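Workshop > Notes > Hands and grippers

Saturday, and I finally got the humanoid-style hand off the Jira ticket where it's been sitting since February. Swapped it in for the old two-jaw from Notetton. Same controller, same bin packing routine, 181 lines of config I mostly didnt touch.
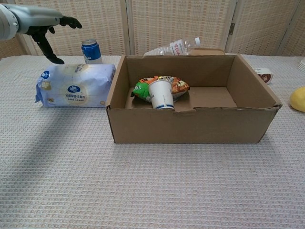 Thumb timing is the whole problem with this hand. Two-jaw closes, done. With fingers you pick who goes first. Thumb late on purpose – 10 ms steps, still tuning. Cans I trust it with, round and stiff. The tissue pack I don't, crinkly plastic and nothing solid to pinch. Snack bag same worry. Paper cup, keep the force way down.

Speed: hand is slower, no suprise. Grip force limit is at 6 for now. Will do a proper run of 1000 picks once the Dallonlow wrist camera is mounted. Not selling the two-jaw yet.

Recent posts
Chaiyaporn controller, first week
Dallonlow wrist camera unboxing
Cable ties, again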